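4.2 What people told me about wear

I went into the interviews expecting to talk about breakage. I had a whole page of questions on cracked mugs and snapped chair legs, and I got through maybe a third of it before I saw that my participants wanted to talk about something slower. They wanted to talk about scratches, thin spots, the place on the stair rail where the varnish has gone. So I dropped the page (with some relief, it was a dull page) and asked everyone the same thing: what do you own that looks used, and do you mind?

I spoke with 37 people in Ospina, all of whom had lived in the same home for at least five years. Most talks took place in kitchens, and that probably tilted the results toward pans, sinks and cutting boards. I say more about that in Section 6. 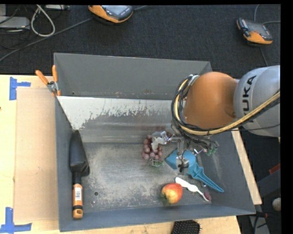
Maximiliano Troncoso
Lecturer in Everyday Design, Clendard School of Home Studies

Figure 3. Metal bin with scratches and pale wear marks on the floor.

Metal came up far more than I had planned for. Wood gets all the love in the writing on patina, and Saxena's earlier work on family tables in Nemura is a lovely case of it, but my participants had a lot to say about their sinks and baking trays! They sorted the marks on them into two piles. Scratches were "from us." Stains were "from not cleaning." One woman ran her thumb over the bottom of a roasting tin the whole time we talked and told me she could never give it to her son, he'd want a shiny one. A man two streets over had bought a new kettle and kept the old one on the shelf beside it, unused, and when I asked why he just shrugged and put the new one on.

The kind of wear in Figure 3, heavier toward the center and to one side, is what several people called "honest wear." I like the phrase but I'm wary of it. Pressed on what it meant, they gave me quite different answers. For some it was wear in the place where you would expect it, and for others it was any mark they could remember making. Those two don't always line up, and I had to go back through my notes and code them separately (Table 2).

Ramesh Saxena read an early draft and asked whether renters felt the same. Good question, and a weak spot in my sample. Only five of my participants rented, and four of those said they hid marks or tried to buff them out before an inspection. The fifth had a landlord who never came by. I don't want to build much on so small a group, but it does suggest that liking wear depends a good deal on who gets the bill for it. The Gikmont follow-up, planned for July, will be with renters only.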